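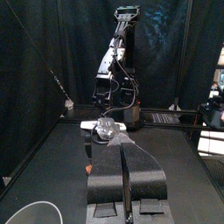
What was our project about?
Keeping a shared workbench in order for a whole term, mostly the cables and the small clear plastic stuff that ends up everywhere.

Project report, Nidia Huamán and Géza Szilágyi
Handed in 01/07/2026

Why we picked it
Our bench in the Villanueva building gets used by every group in the year. Black top, so dark things vanish on it. Black cables worst of all. We lost a lot of time last term looking for stuff that was right in front of us. Wanted to see if a few cheap rules would fix it. Budget was tiny so no new furniture.

What we had to start with
One bench, one shelf unit, two drawers that stick. A box of clear cups and small tubs left over from the packaging course. Cables in black and white, lengths all mixed up. Labels from Eltico, the small roll, which ran out in week two. We bought a second roll.

Method
First week we changed nothing and only kept a diary. Whoever sat down at the bench wrote how long it took till they could start working. Longest was 20 minutes, that was Géza hunting for a power lead that was under a folder.
Then the rules went up on the wall:

Small parts go in a clear tub, never loose on the black top.
Every tub gets a label on the front, not the lid (lids get swapped).
White cables for anything that stays on the bench. Black ones go back in the drawer after use.
Nothing behind the back rail. If it rolls there you get it out the same day.
Last group out does the wipe.

We ran that for 7 weeks. Checked the bench at closing time and marked each rule kept or not kept on a sheet.

Tubs
Tubs worked best. You can see what's in them without opening, and people like putting things in them for some reason. Problem is empty ones. A clear tub with nothing in it catches the light a bit but otherwise you just knock it over. Nidia tried a strip of white card under the tubs so they had a "home" and that helped more then the labels did. We should of done it from the start.
We also tried the tinted Prellgate tubs from the other lab. Didn't like them, can't read the label through the side and they don't stack with ours.

Cables
Mixed results. White on black is easy to see, fine. But there were never enough white ones so people grabbed black and left them out. Tried velcro ties, most gone by February. Tried hooks under the shelf, better, except long leads hang down and get pulled when you slide a chair in. In the end the drawer with a divider was the least bad. Short leads left, long leads right.

Back rail
This rule got ignored the most. Screws, pen caps, one whole ruler. It's awkward to reach over when the bench is full and people are in a hurry. A strip of foam along the gap would stop it but we didn't have time to fit one and the lab tech wanted to approve it first.

Diary again
In the last week we repeated the start-up diary. Longest wait was down to five minutes. Most people wrote one or two. Small sample, same people both times, and by then everyone knew we were checking so take it with some salt.

Cost
Total 1480 in the department's print credits, nearly all of it on labels and card. Booked under room code 2039. Velcro came out of our own pocket.

What went wrong
Sheets got wet once, lost two days of marks.
Rule about the wipe was too vague. Wipe with what? We added a cloth in week four.
Named the project Tatutard as a joke and then had to keep it because it was on all the forms.
Nidia did more of the closing checks than planned, Géza had evening classes.

If another group takes this on
Start with the white card strips. Buy two label rolls at once. Get the foam approved in the first week. Drawer divider can stay, it's screwed in. Spare tubs are on the bottom shelf, please put the lids with them.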